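Murín household chore checklist, bedroom tidy-up, paired hand grippers
Issued by Stultance, November 4, 2024

1. Work surface covered, cloth lies flat enough to grip over – PASS, with wrinkles. Retest on a bare top.
2. Finger pads clean and seated – PASS. Wipe every 148 picks.
3. Linkage screws tight – PASS. Check again at 2,000 cycles.
4. Cables on floor and wall clear of the work – FIX. Cords still droop by the outlets.
5. Stiff items (pens, markers, tubes) – READY.
6. Straps and anything with metal trim – NOT READY for unattended work. Keep a person on these.
7. Plush and crumpled items – NOT READY.

Small items held in the grippers at the cloth-covered surface:

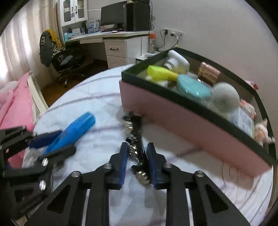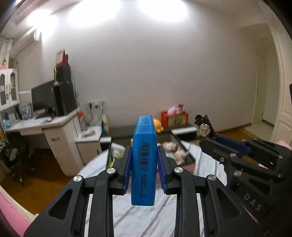

Comment on items 6 and 7: the Haditz arm dropped straps in September and we have no better result to report. A machine can put pens away today – it can't yet tidy a mixed box alone. Next inspection at 3,000 cycles.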